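Wolham Perforated Storage Basket, white, medium

I bought two of these from Deratell in May to sort out the drinks and snacks that used to sit loose on the pantry shelf. They were 19 dollars each. The plastic is stiff, the corners are slightly rounded and the small oval holes let me see roughly what is inside.

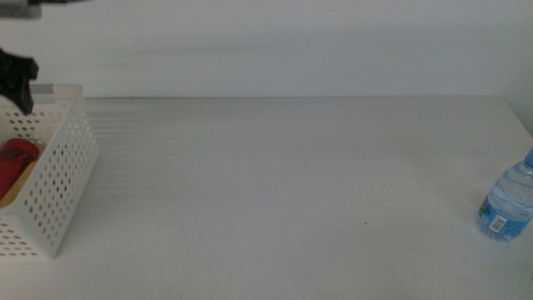 Cans roll around less than they did in my old wire basket, and boxes slide in flat. Crumbs do fall through the holes, so I wipe the shelf underneath more often than before. The rim is smooth and doesn't dig into my hands.

Height is the weak point. Large water bottles have to stand well above the rim, and with more than a couple in there the basket gets top-heavy when I lift it. I keep ours on the floor now — fine for me, less so if you have toddlers. 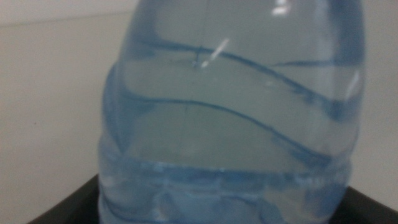 Ayaaba: I had the same trouble with big bottles and went up to the deep size. It holds them upright, but it's too tall for a standard shelf, so measure first.

Good point about measuring. I would still buy the medium for cans and packets.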